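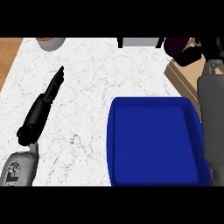 Worktop layout is the part of kitchen work that most tip pages skip, and it was the most useful subject at the Judero open day on May 21, 2023. The morning session was run by Gunnel Öberg, who plans two-armed kitchen tasks in simulation before they are tried on hardware. In the simulated kitchen the bowl and the grey appliance stand along the far edge, the blue tray is at the near right, and the marble between the tray and the black gripper is left clear. The same arrangement suits a person with two hands. The notes that follow are the points from the day that can be used at home, with a few additions from my own bench.

## Clear space

Leave one open area on the worktop and put nothing down in it that isn't being worked on. Öberg calls this the working patch. In her planning software, every object inside the patch adds to the paths that have to be checked, and a planned move took 87 seconds to compute with a crowded patch against 20 with a clear one.

At home the cost is paid in small shuffles: lift the kettle, move the board, put the kettle back. To find your own patch:

1. Stand where you normally stand, elbows by your sides.
2. Sweep each forearm across the worktop without leaning.
3. Mark the area both hands can reach with two strips of masking tape.
4. Keep standing items outside the tape for a week.

Mine came out narrower than expected and well to the left of the hob. The toaster had been in it for years.

## Trays

A tray with a raised rim does two jobs. It keeps small parts or peelings from travelling, and it turns many objects into one object when the worktop has to be cleared.

- Put the tray down empty before starting. Fetching it halfway through usually means doing it with wet hands.
- Choose a plain colour that differs from the worktop. White marble with grey veins hides garlic skin, small screws and clear plastic caps very well. A strong blue doesn't.
- Rounded inside corners are easier to wipe than square ones.
- Keep the tray on the side of the hand that puts things down. For most right-handed people that is the right.

The arms at the demonstration were programmed to release objects low, a short distance over the tray floor. Dropping from rim height made round items roll in the test runs. The same applies to eggs and to ball bearings.

## Approaching and gripping

Roy Horrocks took the afternoon session on grippers. Most of it concerned fingertip wear, but he gave one rule worth copying: close the fingers before crossing the worktop, open them only when over the object. Open fingers catch on things. People do this too, mostly with tongs. Tongs that lock shut are worth the extra money, and they should be locked whenever they are carried.

He also advised a diagonal approach to anything standing at the back of a worktop. Reaching straight over the front items puts a sleeve through them. Move your feet half a pace sideways and come in at an angle.

For jars with smooth lids, a wide rubber band around the lid gives more grip than a tea towel. The workshop equivalent is a strip of bicycle inner tube.

## Back edge

Heavy appliances belong at the back, with a finger's width left behind them for the cable. Check the feet. Short feet trap crumbs, and an appliance with one worn foot will creep forward when its door is pulled. Thin felt pads slide; rubber ones don't.

Flat boxes and chopping boards stacked on a worktop make a step. Anything stood on top is less stable than it looks, so store boards upright if there is room.

## Logging faults

The Judero team log each failed attempt with a one-line cause. Their board for the day's task, named Mabula, showed 3,151 simulated attempts, of which 536 had failed. The largest group of causes was "object not where expected" – a storage fault, in household terms.

A pencil list inside a cupboard door works on a smaller scale. Write down the item each time you have to hunt for it. After a fortnight, move whatever appears most often to the front. In my case it was the measuring spoons, followed by the 6 mm hex key.

The next open day is in September. Bench places for the gripper session are limited and should be requested in advance.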